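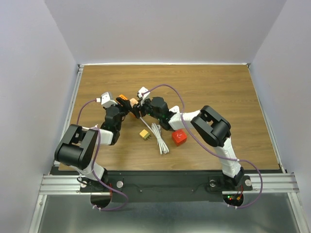
How does a robot learn to pick something up? One way is for a person to show it. Nobody writes down every tiny move. A person steers the robot through the job from start to finish, and a computer saves all of it. Robots that learn this way often work at a table with a few ordinary things on it, like a red cube, a yellow plug adapter and a bundle of white cable. These are good things to practice with. A cube has flat sides that are easy to hold. A bundle of cable has loops that bend and slip.

Showing a robot what to do is called giving a demonstration. A demonstration can be short. "Move the adapter to the other side of the table" is enough for one.

Two ways to show a robot

The first way is by hand. The teacher holds the robot's arm and pushes it gently where it needs to go, the way a coach might move your arm to help you swing a bat. The joints have sensors that measure how far they bend.

The second way is by remote control, also called teleoperation. "Tele" means "far away," but the teacher may be sitting in the same room. Some teachers use a game controller. Others use a second pair of arms called leader arms. When the teacher bends a leader arm, the robot's arm bends the same way. When the teacher squeezes a handle, the gripper closes.

Svenja Lenz teaches robots at a workshop called Postell. She says the hardest part at first was slowing down. "My own hands are quick, and I don't think about them," she says. "With the arms I have to think about where each finger is going."
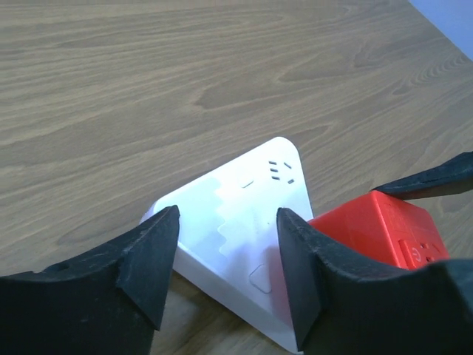
What does the computer save?

It saves two kinds of information. One is the position of each joint, many times every second. The other is video. A camera high up sees the whole table. A small camera near the gripper sees things close up, which helps when an arm is blocking the view from above.

Later, the computer studies the video and the joint positions together. It looks for patterns, such as what the gripper usually does when a cube is close to it. A program that learns this way is called a policy.

One demonstration is not enough. If the robot only ever saw a plug in one spot, it might reach for that spot even after the plug was moved. So the teacher changes things between tries. For a project called Brokis, the Postell team saved 258 demonstrations of one job. By February they had 362.
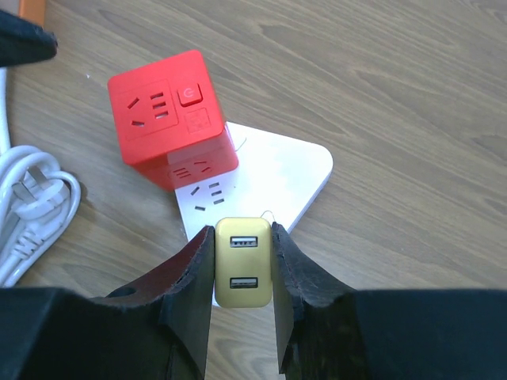 A small USB charger held between two gripper fingers.

What about mistakes?

Teachers drop things. Domingo Painemal, who works with Svenja, keeps some of those tries if he picks the object up again and finishes the job. They can help the robot learn how to fix a mistake. If a try goes badly wrong, he deletes it and starts over.

Try it yourself

You need 2 people, a blindfold, a cup and a block. One person is the robot and wears the blindfold. The other is the teacher.

First, the teacher holds the robot's wrist and guides the hand to pick up the block and put it in the cup. Next, do the same job using only words, such as "left," "down" and "close." Move the cup and try again. Which way was faster? Which way had more mistakes?

Words to know

Demonstration: showing how a job is done.
Gripper: the part of a robot that holds things.
Policy: a program that chooses the robot's next move.
Teleoperation: steering a machine by remote control.

We use cookies to remember your settings and see which pages are read most. Accept all | Manage choices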